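December, bench 3, early afternoon

Picked up where the last entry stopped. The board came back from the Nartey shop with the underside replaned and went onto the blue table before lunch. Rocking at the left side is gone. I pushed on each corner and then leaned on the middle with both hands, and it stays put. The old shims are in the drawer under the vise if anyone wants them for the Onia stand.

Left the finish alone. Two of us wanted a coat of something on it before the blocks started living there, but oil will make it darker and the blocks are hard enough to pick out against maple or whatever this is. The invoice only says "light hardwood, edge glued." If it gets grubby we can sand it back.

Glue lines: checked all of them with a fingernail. The one just below the yellow block is flush. The one further back catches slightly toward the right end, enough that a thin block dragged over it hops. Went over it with 182 on a cork pad, light strokes with the grain, wiped down, checked again. Better. I would still call it detectable. Did not go further because I was starting to make a shallow spot, and a dip is worse than a ridge for anything that has to sit flat.

Put the shape blocks out after that, toward the back of the board, and left the near part clear. 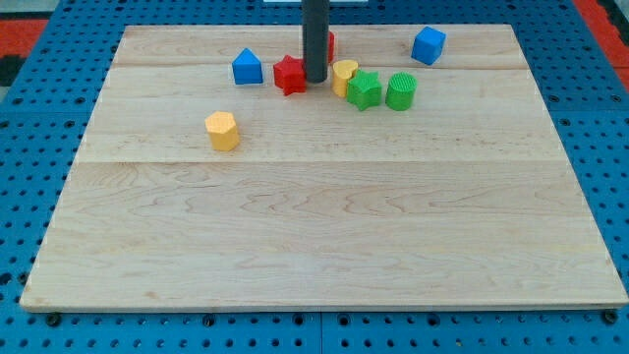 Notebook 4, p. 160

Things I want to change about the layout before we call it the standard one:

- The group is too far back for anyone short. Reaching over the near edge of the board means leaning on it, and leaning on it all day will open up a seam sooner or later.
- The yellow one on its own is fine where it is. Keep that.
- Nothing marks where the board goes on the table. The screw heads along the front are a decent reference for now – push the board back from them and it comes out close to square – but close is all it is. Want two proper stops.
- The front edge is still sharp. The end grain there is lighter than the face and shows every knock. Break the corner with a block plane, a couple of passes, no router.

On the stops. The perforated panels take our usual black bolts, so the easy version is two bolts with a sleeve over each, set into the row nearest the board. The holes near the panel joint at the front are ones I would stay away from. The joint has a bit of give and a stop there will wander. Pick holes well to either side of it. Sleeves are in the Flirside bin, second shelf, mixed in with the spacers. Please sort that bin if you are in it anyway.

Blocks. These are from the Stestedia set, the one that came in the long carton. The carton label says 100 pieces but that includes the cards and the little bags, so do not go hunting for missing blocks on the strength of that number. I washed the ones we are using in warm water with dish soap and let them dry on a towel. The leftover mold line on a few of them can be scraped with the back of a knife. I did two and stopped, since it leaves a dull stripe that shows under the bench lights. If we scrape, we should scrape all of them and accept the stripe.

Static is a nuisance with the plastic. Sanding dust from the seam job stuck to the undersides and then got printed onto the board in faint outlines. Damp cloth for both, then dry. Do not use the blue shop towels, they shed.

Weighed the board on the floor scale before it went up, for the lifting note on the door: 3,179 g. One person can move it without trouble, but carry it flat and level, with a hand under each side. It went down on its corner once already at Nartey's and there was a small crush there that they steamed out.

3:40 pm. Fitted one stop as a trial, left side. Sleeve is a hair too tall and sits proud of the board's top face, so a block slid that way bumps it. Took it out again. Will cut the sleeves down on the small lathe, both at once so they match.

Humidity card by the door read higher than I like when I left the bench. New wood with no finish on it, so check the far seam again before doing any more sanding. If it has moved, leave it a week and measure again, then decide. Straightedge is hanging back on its nail, not in the drawer.

Still open: stops, front corner, sort the sleeve bin, order more 182 paper (last sheet is on the pad).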